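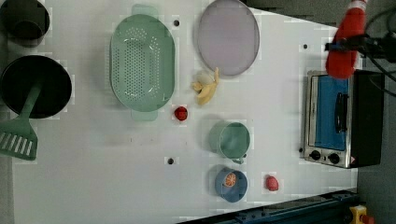 October, after supper

Stew is on the hob and I have mud up to my elbows still, because I came in and went straight to the onions without washing properly (hands yes, arms no), and I want to get today down before I fall asleep over it. What a day! I have walked the whole of the Horkgate ridge, end to end, for the first time in my life, and I ate better on top of it than I have eaten in some restaurants.

Up at twenty to six. Pitch dark, and a fine drizzle that I decided not to believe in. I had packed the night before, for once: the little stove, the gas, the smaller of the two pans, a bag of chopped leeks, four eggs wrapped in a tea towel inside a tin, half a loaf, butter in the jar with the good lid, and the flask. Brock thought eggs were asking for trouble. Brock Arsenault has carried nothing but oatcakes and cheese up hills for as long as I've known him and he thinks cooking is something you do when you get back. He brought oatcakes and cheese.

We left his car by the chapel and took the lane past Akanda (the farm, I still love that it's called that, it's on the gate in white paint) and then the track through the bracken. The bracken has all gone over, that deep fox colour, and soaking. My trousers were wet to the thigh in ten minutes and I didn't mind a bit. There was an owl going somewhere down by the stream, quite late for it, and then it stopped and the light came up all at once behind the plantation.

The climb is worse than it looks on the map. It says 355 metres from the chapel to the first top and I think every one of them is in the last half mile. Brock went up it like a goat. I went up it like someone carrying eggs. I stopped at the sheepfold, I stopped at the bent thorn, I stopped at a rock that had nothing to recommend it except that it was the right height for sitting. But then the wall, and the stile, and over the stile the whole valley with cloud lying in it, dead flat, and only the church tower and the top of the mast at Zostis poking through. I shouted. I really did. A sheep gave me a look.

From there it's easy walking, mostly short turf, with the odd boggy bit where you have to pick your way. We had the wind behind us. I counted it as a good omen that the drizzle gave up just as we got to the cairn. Somebody has put a slate in the cairn with 1,661 scratched into it and we argued about this for a good mile. I said a date. Brock said the height in feet, and then got out the map to prove it and couldn't because the map is in metres and neither of us could do the sum with cold heads. I've just done it here at the table and I'm not going to write down who was right, but I shall be ringing him in the morning - early.

Breakfast was in the lee of the big outcrop past the second top. This is the part I want to remember. Stove wedged between two stones, butter in, leeks in, and they took ages, the flame kept ducking and I had to hold my hat round it. Then a bit of salt from the twist of paper, then the eggs, and all four of them whole! Not a crack! I held each one up for Brock to admire. I put the lid on and counted slowly to 200, and when I took it off the whites were set and the yolks were still soft, and we ate out of the pan with torn bread, one at each side, not talking. He had the bigger share of the bread. He did not touch an oatcake.

Things to change next time: more butter. A proper windbreak, my hat smells of leeks. Chop the leeks smaller. Bring the pepper. Take a spoon, as I burnt a finger on the pan chasing the last of the yolk and it's sore to write with.

After that the long bit, which I'd been dreading and which turned out to be the best walking of all. The sun was properly out by then and the ridge just goes on and on in front of you, rising a little and dipping a little, with the reservoir on one side and the moor on the other. We saw golden plover, a big loose flock of them, all turning at the same moment so they went from dark to pale and back again. We saw a hare. We met a man with two spaniels who told us there was a bull in the bottom field at Herketti, so we came off by the quarry path instead, and that was steep and horrible and my left knee has had plenty to say about it since.

The café at the bottom was shut. I had been thinking about their ginger cake for two hours. Brock produced the oatcakes with great ceremony and I had to eat three of them and say thank you.

Bus back to the chapel, all steamed up, me half asleep against the window. He dropped me at the gate just before four. I've had a bath (arms apparently not included), put my boots by the stove stuffed with newspaper, and hung the tea towel out.

Brock wants to do the northern one next, the proper one with the scramble, and says it goes up over 2,000 feet, and could I do those eggs again. I said I'd think about it. I've already written leeks on the shopping list, and gas, as the canister feels very light. Must also find out what happened to my other glove. I had both at the cairn, I know I did, as I took them off to look at the slate. I suppose it's still there. If the weather holds I might go back up for it by the short way.

Stew smells done. Knee up on the chair tonight.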